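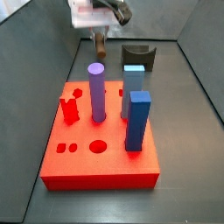 How Does a Robot Arm Learn to Put a Peg in a Hole?

A page for young readers, from the learning room in Prillville

When you were very small, maybe you had a toy with holes and pieces. A round piece goes in a round hole. You pushed and turned and tried again, and after some time your hands knew what to do. You don't remember learning it.

A robot arm has no such memory of being small. On its first day it knows nothing about pegs. So people must show it, many times, and the robot keeps a record of each time. We call one such record an example. This page tells how the examples are made.

Our arm has the name Jurkus. It works on a small gray floor with walls. At the end of the arm there is a gripper. The gripper has two fingers, and this is enough for holding a peg.

What is inside one example?

An example is a little bit like a short film, but it holds more than a film. It keeps these things together:

What the cameras see. One camera stands still and looks at the whole workspace. Another small camera rides near the gripper and goes everywhere the gripper goes.

Where the arm is. The arm has joints, like your shoulder and your elbow. Many times in each second the computer writes down how much every joint is bent.

What the fingers do. Are they open? Are they closed? How far?

All of this must fit together in time. If the picture says "the fingers are open" and the numbers say "the fingers are closed," the robot will learn something wrong. We check this every morning before we begin.

Who moves the arm?

A person does. The person holds a handle on the table, and when the handle moves, the arm moves in the same way. At the beginning it feels strange, like writing with your other hand. New people practice for 3 days before we save anything from them.

The person moves the gripper to a peg, closes the fingers, lifts the peg, brings it over its hole and lets it down. Then the person presses a button that says the example is finished. The pieces are put in new places, and we start again.

Why must the pieces be in new places? Think of a child who learned only one page of a reading book. This child can say the page very nicely, but give him another page and he is lost. It is the same with Jurkus. If the brown peg were always in the same spot, the arm would learn to go to that spot and close its fingers, even if there was nothing to hold!

So sometimes a peg stands up, and sometimes it lies down. Sometimes the board is more to the left. We have a list of 24 starting layouts, and we go through the list in mixed order.
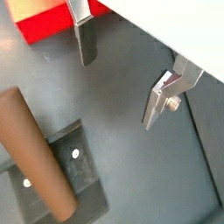
The brown rod lies on a dark gray plate, and the two fingers are apart.

A peg lying down is harder than a peg standing up. The fingers must come to it from the right side, and later the peg must be turned so that its end points to the hole. You can try it at home with a crayon and a paper cup. Use only your thumb and one finger, and don't bend your wrist. It is difficult, yes?

What about mistakes?

Sometimes a peg falls. Sometimes it meets the edge of the hole and will not go in. We do not throw all these examples away. If the person makes a mistake and then repairs it, the robot can learn the repairing too. But if the person gives up in the middle, we mark the example with a red label, and it is not used for the lessons.

How many examples are enough?

This is the question children ask us the most. For the peg board we have now 292 good examples. For an easier job you may need fewer, and for a harder job you need many more. We find out by testing. The computer studies the examples, then the person takes the hands off the handle, and Jurkus tries alone. We watch where it has trouble, and then we make more examples of exactly this part.

Words to know

Gripper: the hand of a robot arm.

Joint: a place where the arm can bend or turn.

Layout: the way the pieces are placed before we start.

Example: one saved record of a job, from the start to the end.

Next page: Rumumham, the robot that sorts socks.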